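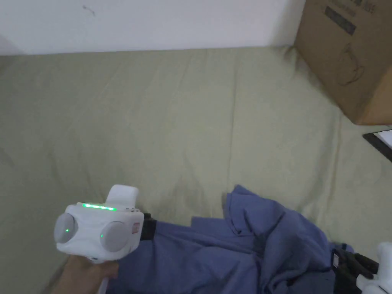

Progress report on the Kerkarow hand-held gripper kit
Submitted 2022-09-05 under the Venetti equipment grant

This report covers the second period of the review. The grant pays for one kit on a three-month lease and for the operator hours needed to judge whether it should be bought outright. The first report dealt with delivery, setup and the supplier's training day, and none of that is repeated.

Work done in August

The plan called for 1000 recorded handling runs with household cloth by the end of the review. We finished August with 350 accepted runs. Another 46 were recorded and rejected, most of them for lost tracking on one side. The count is behind plan – the first ten working days went on calibration, and we did not start counting until both grippers gave matching readings at the start and end of a session.

All accepted runs are two-handed work on cloth laid over a bed. The operator holds one gripper in each hand, takes hold of the cloth, and folds or moves it according to a task card. Small hard items are on the schedule for the next period and have not been started.
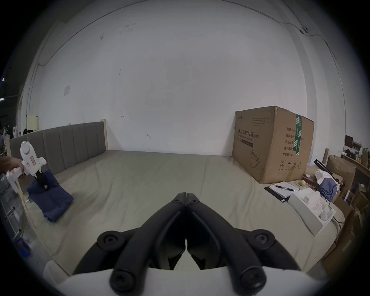 Grip on folded cloth is good. The jaws close evenly and hold several layers at the top of a fold without slipping, provided the operator comes in from above. Coming in from the side is less reliable, and thin single layers are the weak point. The supplier sells a softer jaw pad for this, made by Ionescu, which is not part of the leased kit. We have asked for a loan pair.

Operators find the handle comfortable for about 10 minutes at a stretch. After that the wrist tires, more so on the left. We now change operators between task cards, and the rejection rate in the last week was lower than in the first.

Problems

The charging dock failed and was replaced under the lease at no cost. The export software writes files in an order that does not match the session log, so they have to be renamed by hand before upload. Clarkuvell, who handle support, have accepted this as a fault and promised a fix in the next release. They gave no date.

The printed manual describes an older strap fitting. Operators have been working from our own one-page note, attached as Annex B.

Spending

Operator hours are under budget because of the late start. Lease payments are up to date. We ask to carry the unspent hours forward into the next period – no additional money is requested.

Next period

Complete the remaining cloth runs, start on small items, and test the Ionescu pads if they arrive. A recommendation on purchase will be made in the final report. On present results we would support buying the kit once the export fault is fixed.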